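Lesezeit: 3 Minuten

Drucken | Per E-Mail versenden

Die Pflanze, die ich nicht haben wollte

Zum Abschied aus der alten Abteilung bekam ich eine Geigenfeige. Ich hatte mir einen Gutschein gewünscht, und zwar ziemlich deutlich. Seitdem wohne ich mit einem Gewächs zusammen, das beleidigt ist, wenn man es gießt, und beleidigt ist, wenn man es nicht gießt, und das seine Meinung dazu in Form brauner Blätter auf dem Parkett hinterlegt.

Im Februar waren es 12 Blätter. Ich habe sie aufgehoben, fragen Sie mich nicht, warum. Elīna meinte, ich solle sie pressen, das mache man so bei Verwandten.

Natürlich habe ich mich informiert. Im Forum von Pruvine gibt es einen Thread zur Geigenfeige mit 516 Beiträgen, und ich habe sie alle gelesen, an einem einzigen Abend, mit Käsebrot. Die erste Hälfte empfiehlt mehr Licht. Die zweite Hälfte empfiehlt weniger Licht und beschimpft die erste. Dazwischen schreibt jemand, er besprühe seine Pflanze mit abgekochtem Kartoffelwasser, und bekommt dafür viele Herzchen.

Der Topf ist ein eigenes Kapitel. Der mitgelieferte hatte kein Loch, dafür einen Goldrand. Also kaufte ich bei Kereama einen aus Ton, schleppte ihn durch die halbe Stadt und stellte fest, dass er auf keine meiner Fensterbänke passt. Er steht jetzt auf einem Hocker, der Hocker steht vor der Heizung, und die Heizung ist laut Pruvine das Schlimmste, was man einer Geigenfeige antun kann. Gleich nach Zugluft. Und Umtopfen.

Umgetopft habe ich trotzdem, auf Zeitung, mit einem Suppenlöffel. Clémence hielt den Stamm fest und sagte in regelmäßigen Abständen »Vorsicht«, was mir enorm geholfen hat. Die Wurzeln waren im Kreis gewachsen, einmal ganz um den Ballen herum. Ich habe sie ein bisschen auseinandergezupft – angeblich mögen sie das – und danach zwei Wochen lang nicht gewagt, mich im Zimmer laut zu bewegen.

Jetzt ist ein neues Blatt da. Klein, hellgrün, glänzend, an einer Stelle, an der ich garantiert keines bestellt hätte. Ich habe Ruby-Lee ein Foto geschickt, sie schrieb zurück: »Glückwunsch, wie heißt es?« Es heißt gar nicht. So weit kommt es noch. Gedreht wird die Pflanze ab sofort jede Woche um ein Viertel, das steht im Kalender zwischen Müll und Zahnarzt.
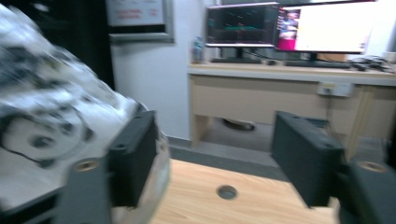 Kommentare

Lorraine Q.
Meine hat letztes Jahr alles abgeworfen und steht wieder voll da. Nur den Stamm nicht wegwerfen, auch wenn er aussieht wie ein Besenstiel!

Clem
Kartoffelwasser wirkt. Bitte ungesalzen.

Elīna
Ich habe »pressen« gesagt und »Erbtante« gemeint. Wenn schon zitieren, dann richtig.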